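How to Set Up an Email Newsletter for Your Business

Wellov Small Business Resource Office
Marketing Guides
Last reviewed: Thursday, September 7, 2023

This guide is intended for owners and staff of small firms who wish to begin sending a regular email newsletter to customers. It assumes that the business already has a website and a working email address at its own domain. No prior experience with marketing software is required. Readers who already operate a mailing list may wish to begin at Step 4.

Before You Begin

You will need the following:

Administrator access to your website
Access to the account where your domain name is registered
A postal address that may be published in each message
Any existing customer contact records, with a note of how each address was obtained

Set aside one afternoon for Steps 1 through 3. The remaining steps may be completed over the following week. It is advisable to name one person who will be responsible for the list, and a second who can send an issue when the first is away.

Step 1: Decide on a Purpose

Write one sentence stating what the newsletter will offer the reader. A furniture repair shop might write, "Each month we explain how to look after one kind of household furniture, and list our open appointment dates." Keep the sentence where everyone who contributes to the newsletter can find it. It will later serve as the text beside your sign-up form.

Newsletters that attempt to serve customers, suppliers and job applicants at once tend to be opened by none of them. If you have two distinct audiences, plan for two lists from the outset. Splitting a single list afterward is slow work and depends on information you may not have collected.

Step 2: Choose a Sending Service

Do not send a newsletter from an ordinary office mailbox. Most mailbox providers limit the number of messages that may be sent in a day, and a message addressed to many people at once is likely to be filtered as junk. A dedicated sending service will manage subscriptions, removals and delivery records on your behalf.

When comparing services, review these points:

Whether the price depends on the number of subscribers, the number of messages sent, or both
Whether unsubscribed contacts are counted toward your limit
Whether you can export the full list, including sign-up dates, at any time
Whether more than one member of staff can have a login
How support is provided, and during what hours

Open a trial account and send several messages to yourself before entering payment details. Look at these messages on a telephone as well as on a desktop computer.

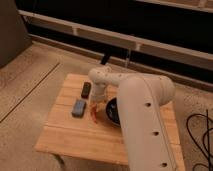 Pay particular attention to the export function. Some services will release email addresses but not the record of consent attached to each one, and without that record it can be difficult to move your list elsewhere. Download a sample file during the trial and open it in a spreadsheet to confirm what it contains.

Step 3: Authenticate Your Domain

Receiving mail systems check whether a sending service has permission to use your domain name. You grant this permission by adding a small number of records to your domain settings. Your sending service will supply the exact text.

Sign in to the account where your domain is registered and locate the page for DNS records. Copy each record exactly as given, including any underscores and periods. Save the changes, return to the sending service, and select the option to verify. Changes may take several hours to be recognized — if the first check fails, wait until the next day before altering anything.

Make a copy of your existing records before you start. Businesses have on occasion interrupted their own office email by deleting a record they did not recognize. If a record of the same type is already present, ask your website provider whether the two should be combined.

Step 4: Build the List

Add a sign-up form to your website. Ask for an email address and, at most, a first name. Every further field reduces the number of people who complete the form. Place the purpose sentence from Step 1 directly beside it, and state how often the newsletter will be sent.

We recommend turning on confirmed subscription, sometimes called double opt-in. Under this setting, each new subscriber receives a message containing a link and is added only after selecting it. The list will grow more slowly, but mistyped addresses will be kept out.

Existing customers may be invited to join. They should not be added without their agreement, and purchased lists should not be used under any circumstances. The rules on commercial email differ from place to place, and you should confirm which ones apply to you and to your subscribers.

Halima Ogola of Traltton, a supplier of workshop fittings, invited past customers by placing a line at the foot of each invoice. The company began with 93 subscribers in May and sent its first issue to that group without waiting for the list to grow. "We had put it off because the number looked small," Ms. Ogola told this office. "Several of those first readers wrote back with questions, and the questions became the next issues."

Step 5: Prepare the First Issue

A first issue need not be long. The following order works well for most firms:

A subject line that names the main item
One main item of a few short paragraphs
One or two brief notices, such as holiday hours or a new service
A single clear link or button
Your business name, postal address and unsubscribe link

Keep the subject line short enough to be read in full on a telephone; around 8 words is a sensible limit. Avoid capital letters throughout and repeated exclamation points. The sender name should be one that subscribers will recognize, normally that of the business.

If you include pictures, reduce their file size before uploading them, and give each one a brief caption. Important information such as dates and prices should always appear as text, as many mail programs hide pictures until the reader chooses to display them.

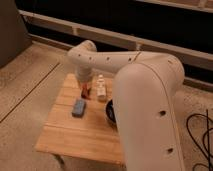 White robot arm over a small wooden table.

Limit each issue to 3 pictures unless your business depends on showing its products. Align them to the width of the text, and check that the message still makes sense when they are not loaded.

Step 6: Test and Send

Send a test message to at least two colleagues who did not write the issue. Ask them to select every link and to read the text aloud. Errors in dates and telephone numbers are the most common, and an email cannot be corrected after it has been delivered.

Confirm that the unsubscribe link works by using it yourself from a test address. Then schedule the issue for a weekday during business hours, when someone is available to answer replies.

Step 7: Review the Results

Wait two full days before looking at the figures. Record the following for each issue in a simple spreadsheet:

Messages delivered
Messages returned
Links selected
Unsubscribe requests
Replies received

Open rates should be treated with caution. Some mail programs load messages automatically, and the service may count these as opened. Link selections and replies are a better measure of interest.

Addresses that return a permanent error should be removed at once, and most services do this without being asked. Once a year, write to subscribers who have not selected any link and ask whether they wish to remain on the list.

Common Difficulties

Test messages arrive in the junk folder. Return to Step 3 and confirm that every record has been verified. Check also that the links in the message lead to your own domain and not to a link-shortening service.

The layout looks wrong in one mail program. Choose a single-column template. Designs with several columns are displayed differently from one program to the next.

There is nothing to write about. Keep a shared document in which staff note customer questions as they arise. A list of 13 questions will supply a monthly newsletter for a year, with one held in reserve.

Further Assistance

Businesses registered with this office may request a review of a draft issue. Reviews are carried out by Gyu-bin Jeon and Saulius Mägi. Please submit the draft as a test message and allow five working days for a reply. Questions about domain records should be directed to Jeptoo Nyanda.

Related guides: Writing a Privacy Notice; Planning a Yearly Content Calendar; Choosing Photographs for the Web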